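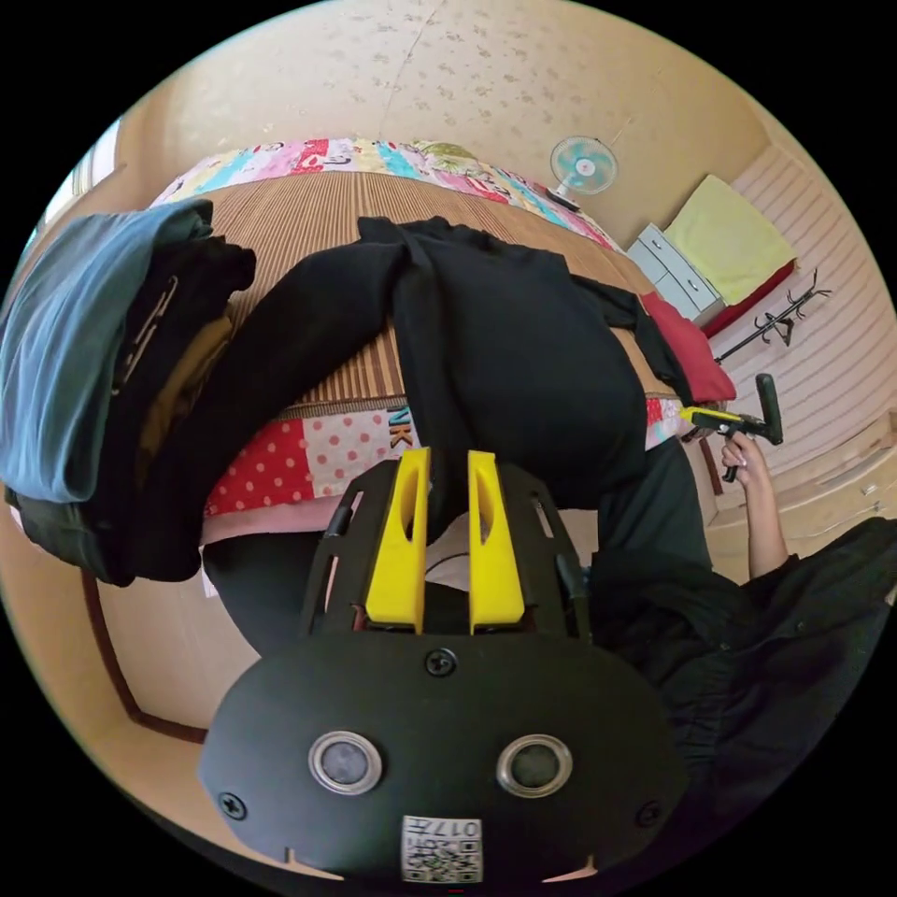

4.2 Equipment budget

We planned the purchase around hand-held grippers and left robot arms for a later phase. One arm from Kirkegaard would have used up most of the first-year funds, while the grippers could go straight into homes for clothes folding and similar chores. The order was placed in March with Balov and covered 70 units, plus spare fingers, which we expected to wear out first.

Figure 3. Folding clothes at a bed, with a gripper in use. Its two yellow fingers stand upright in front of a black long-sleeved garment laid out flat on a woven mat.

Each household was assigned 2 grippers. Storage was budgeted separately, at more than 300 hours of recordings per month. Repairs were the weakest part of the plan. We had set aside money for screws and labels but none for return shipping, and that cost was moved to the Pavar account.

Related items
Melari: leasing or buying small grippers
Spare parts planning for home studies
Pavar cost sheet, second edition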